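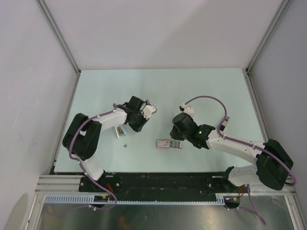 To appeal against a refused request for documents in your own language, start with the refusal letter. Find the decision date and the reference number, and copy both onto form 245. If the Grendora office wrote to you in one language only, say so in the first box. Send paper copies, one side only, laid flat on a pale surface like the white tabletop between the three white panels if you are photographing them instead.

Next, name the rule you rely on. For health and council services this is usually section 4 of the language decree.

Sign the form and post it to the Cidberg registry, room 103. Keep the receipt. Replies come within two months.

Page checked by Diệp Tô, 2018-03-22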